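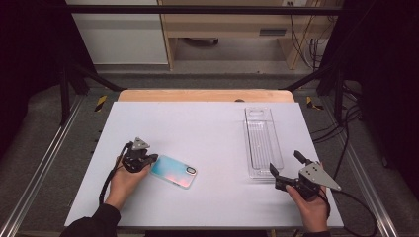 Appel à participation - Étude sur les usages quotidiens du téléphone portable chez les adultes

L'institut Akel recrute des participants pour une enquête consacrée à la place du téléphone dans l'organisation de la vie domestique : courses, démarches administratives, rendez-vous médicaux, échanges avec l'école ou l'employeur. L'étude est conduite sous la responsabilité scientifique de Mme Hashini Khondokar, sociologue, avec le concours de l'association Lelomico pour l'accueil du public.

Une première phase, menée par questionnaire, a recueilli 2498 réponses. La seconde phase, qui fait l'objet du présent appel, repose sur des entretiens individuels et sur la tenue d'un carnet. Elle réunira 79 personnes.

Profil recherché

Peuvent se porter candidates les personnes majeures, résidant dans la commune de Brundton ou dans les communes limitrophes, et utilisant un téléphone portable à titre personnel. Aucun niveau d'aisance numérique n'est exigé. Les candidatures de personnes de plus de soixante ans, de travailleurs en horaires décalés et de parents isolés seront examinées avec une attention particulière, ces situations étant peu représentées dans la première phase.

Les salariés des opérateurs de téléphonie et les membres de leur foyer ne peuvent pas participer.

Déroulement

Chaque participant est reçu pour 2 entretiens d'une heure, dans les locaux de l'institut ou, sur demande, à domicile. Entre ces rendez-vous, il remplit pendant 7 jours consécutifs un carnet papier dans lequel il note les moments où il a eu recours à son téléphone pour une tâche du foyer. Le carnet est remis lors du premier entretien et restitué au second.

Le contenu des messages, des photographies et des appels n'est ni consulté ni copié. Les entretiens sont enregistrés avec l'accord écrit du participant, puis transcrits sous pseudonyme. Toute personne peut se retirer de l'étude à tout moment, sans avoir à motiver sa décision.

Indemnisation

Une indemnité forfaitaire est versée par virement à l'issue du second entretien. Les frais de transport en commun sont remboursés sur présentation des titres. Les entretiens peuvent être fixés en soirée, jusqu'à 20 heures - merci de préciser vos disponibilités dans le formulaire.

Candidature

Le formulaire est disponible à l'accueil de l'institut et auprès de l'association Lelomico. Il doit être déposé ou adressé par courrier avant la fin du mois d'août, à l'attention de M. Jhosep Sotelo, chargé du recrutement des participants. Les candidats retenus seront contactés par téléphone au cours du mois de septembre. Les dossiers incomplets ne seront pas examinés.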